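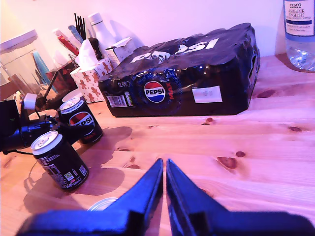

The **Velov tramway** is a narrow-gauge tram system serving the town of Velov and the neighbouring settlements of Etov and Valtby. It has three lines, which meet at Paulík Square in the centre of Velov, and is run by the town's transport department.

## Background

Velov lies on both banks of a slow river, with the old market town on the west side and most of the later housing on the east. The first written mention of a bridge between the two is from 1552. It was rebuilt several times, and until the railway age it was the only crossing for carts within a day's walk.

The railway station was built at Etov, well outside the town, as the ground near the river was too soft for the heavier tracks. Passengers had to finish the journey by horse omnibus. Complaints about the fares and the state of the road led the town council to ask for tenders for a tramway, and the contract went to the Paulík engineering works.

## Lines

**Line 1** runs from Etov station to Paulík Square. It is the oldest part of the system and follows the former omnibus road for most of its length. The section beside the cattle market is single track, with a passing loop at each end.

**Line 2** crosses the river and climbs to the hospital. The steepest part of the route is on the approach to the upper terminus, where trams must stop at a fixed signal before going downhill. In heavy snow the line ends at the bridge and a bus covers the rest.

**Line 3** goes to Valtby, a former village now joined to the town. It was built to serve the brickworks and carried goods wagons at night until the works closed. The goods siding is still in place and is used to store rail and ballast.

## Rolling stock

The first cars were four-wheeled, with open platforms and wooden benches along the sides. They were replaced in stages by longer bogie cars, two of which are kept in working order and run on summer weekends.

The current fleet is made up of low-floor trams with three sections. Each can carry 157 passengers, seated and standing. There is a space for wheelchairs and prams by the middle doors. Bicycles are allowed outside the rush hour, except on Line 2.

All trams are kept at the Valtby depot. The depot has a wheel lathe, a paint shop and a washing plant, and also looks after the town's buses.

## Fares and operation

Tickets are sold from machines at the larger stops and on board by card. A single ticket is valid on trams and buses and allows changes in any direction. Drivers stopped selling tickets when the present fleet came into service.

Trams run from 4.30 in the morning until shortly after midnight. Line 1 has the most frequent service and is timed to meet trains at Etov. The annual fair in October brings extra trams on all three lines, and on those days Paulík Square is closed to cars.

## Proposed extension

A plan to extend Line 3 beyond Valtby to a new housing district with 4000 residents has been discussed for many years. The first version needed a viaduct and was dropped on grounds of cost. A later version keeps to street level and would take 200 parking spaces along the main road, which shopkeepers there have opposed. The route is protected in the town plan, but no money has been set aside for building it.

## See also

- Etov railway station
- Velov bridge
- Buses in Velov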